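Notes on Teaching by Remote Control

2022-05-20

The laundry exercise at Padstead has now reached 400 recorded demonstrations, and it seems proper to set down how the work is conducted. Each demonstration is given by a person who guides the two arms from a separate station. The task is tidying clothes, with a sofa, a basket and a small walled area as its setting.

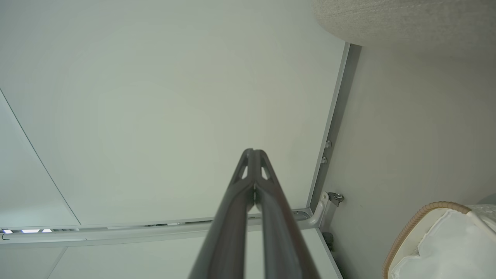

Wrist view, gripper closed, with the basket at lower right.

Viorica Sandu, who trained our operators in January, asks that every movement be made at an even pace. Hesitation is recorded as faithfully as skill, and the model will learn both. An operator who pauses to think is therefore requested to stop the recording and begin again. Of the first 63 attempts, a good number were set aside on these grounds.
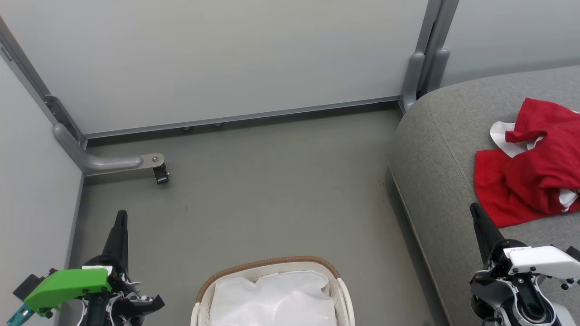

I was initially of the opinion that this rule was too strict. Having reviewed my own recordings, numbered up to 2178 in the Pomov archive, I withdraw the objection. My approach to soft fabric was slow and uncertain, and the wrist views made this plain. Beryl Bickerstaff has since shown me how to line up the fingers before lowering the arm.
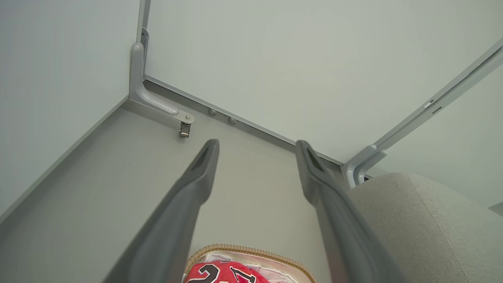 Wrist view, gripper open, with a red garment in the basket.

Operators are reminded that the wrist views should be consulted before each grasp. Written remarks on individual recordings may be left in the Pomov archive under the recording number.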